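Usska Kitchen Tasks -- data card

By Nadine Nasrallah
Updated in March | 14 comments | 21 shares

This set holds 1751 short demonstrations of table and kitchen chores, recorded with hand-held grippers by the prep and cleaning staff at Misine, a catering company. The people who know the work best are the ones teaching it, and I love that about this project!

Before Usska, the staff heard about automation when a machine showed up on the loading dock. Now they pick the tasks. The first list from the planning office was all lifting and stacking; the crew threw out half of it and put in the small fiddly jobs that eat up the end of a shift -- sorting utensils, clearing a table, putting holders back where the next person will look for them.

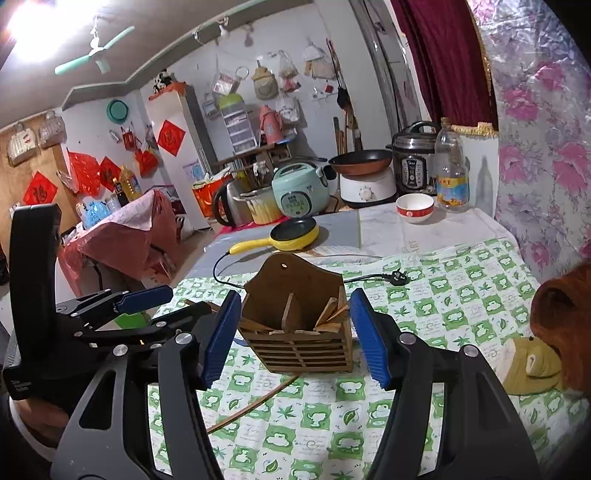
Gripper open at the wooden utensil holder, home kitchen set.

Recording counts as paid time, in blocks of 7 clips, and anyone can go back to regular duties after a block. Two of the dishwashers now review clips full time and have gotten very picky about grasps (good!). Some cooks still worry about their hours, and their comments are included in notes.txt, unedited.

Layout
clips/ -- one folder per demonstration
labels/ -- task name, object names, start and end of grasp
notes.txt -- remarks from the crew

Known gaps: few left-handed recordings, very few glass objects. Labels from the Espinoza site use older task names, so run the Zekau converter before mixing them in.

Please send label fixes! We go through them every Tuesday.

This site uses cookies to remember your settings. Accept | Manage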